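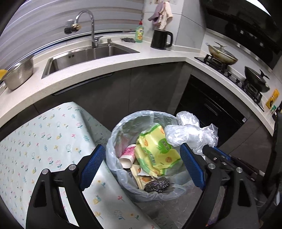
Visit report: the Sedden student robotics project, open afternoon
January 13, 2025

I went because the leaflet said "kitchen robots by the summer" and I have been hearing that sentence in one form or another for most of my working life. The Sedden project is a student one, spread over three teams, and twice a year it lets in anyone who fills in a form. You get a badge, a biscuit and a talk. Then you are let loose on the teams, who have clearly been told to be nice to visitors.

The talk first. It was too long by half. We were given 45 slides, a good number of them charts with no label on the upright axis, and a short film in which the cuts always came just before the arm closed on something. I asked why. The answer was that the film had been made for a funding bid, and I suppose that is an answer.

What the students are doing

The idea is simple enough to explain on a bus. A student takes a hand-held gripper, goes into an ordinary kitchen and does a household job with it, while a camera on the tool records. The recordings go into a pile. A program is trained on the pile, and a robot arm is then asked to do the same sort of job by itself. The pile stood at 762 recordings on the day I went. The target for July is 2993, a figure which somebody must have worked out, though I could not find the person.

Bins are a large part of it this term. I had expected cups and spoons, the things every robot demonstration has been putting on shelves for years, and I will give them credit for picking something people would pay to be rid of. A lined kitchen bin is also a nasty thing to ask a machine to understand. The liner is thin and half see-through, it wrinkles, and it gets folded out over the rim so that the edge of the bin is never quite where you think. Add a crumpled food packet, a paper cup lying on its side and a bunched-up clear bag hanging half out of the top, all shine and no outline, and I would not care to write the rules for it either. They say they are not writing rules. The program is supposed to pick it up from the recordings.

I have my doubts. Most of the recordings, when I asked, come from three kitchens. Three! The team was open about this, and a bit glum. A flowery tablecloth and a black oven door could end up mattering to the program as much as the rubbish does, and there is no easy way of telling until you carry the whole thing into a fourth kitchen and watch.

Having a go

Visitors were allowed to try the tool on a practice bench. It is called the Tasska, a name I was asked to spell correctly, and it has two jointed black fingers with blue pads that come together when you squeeze. It is heavier than it looks. After ten minutes my wrist was complaining and I had moved four screwed-up paper bags and dropped a fifth on my shoe. You very soon stop using it like a hand and start using it like a litter picker, scooping and dragging. I said so to the student minding the bench, who wrote it down, so either it was useful or they have been trained to write things down.

The view is odd as well. The camera takes in far more than you would expect, with the worktops bending like bananas at the sides, and the fingers always poking in from below. I kept trying to look round them on the screen.

The arm

The Ellis team runs the robot arm itself. We were shown it twice. The first time it went down over a bin, closed on the liner together with a wrapper, and began lifting the lot. Someone pressed the red button. The second time it took a paper cup out cleanly and put it in a tray, and there was applause, in which I joined. One out of two, then, under good lights, with a bin the team had filled themselves. I asked for a run with a bin filled by a visitor and was told there wasn't time. There was time for more biscuits.

The third team, Wekonex, does the sorting and labelling. They have the dullest job and gave the best account of it. They throw out recordings where the tool was jerked about or the job was left unfinished, and they had a proper written list of reasons for doing so. They were also the only ones who volunteered a failure rate without being asked, though they would not let me print it.

Was it worth the trip?

For the students, I think yes. They can build a thing, break it and say what broke. As for kitchen robots by the summer, no. I would like the next open afternoon to have fewer slides, a new kitchen, and a bin filled by somebody off the street. I have filled in the form for July already.

Practical notes: parking is free but the barrier sticks. Go in by the side door, as the front one is locked and the sign telling you so is on the inside. The practice bench gets busy after the talk, so try it before. No lift to the Wekonex room.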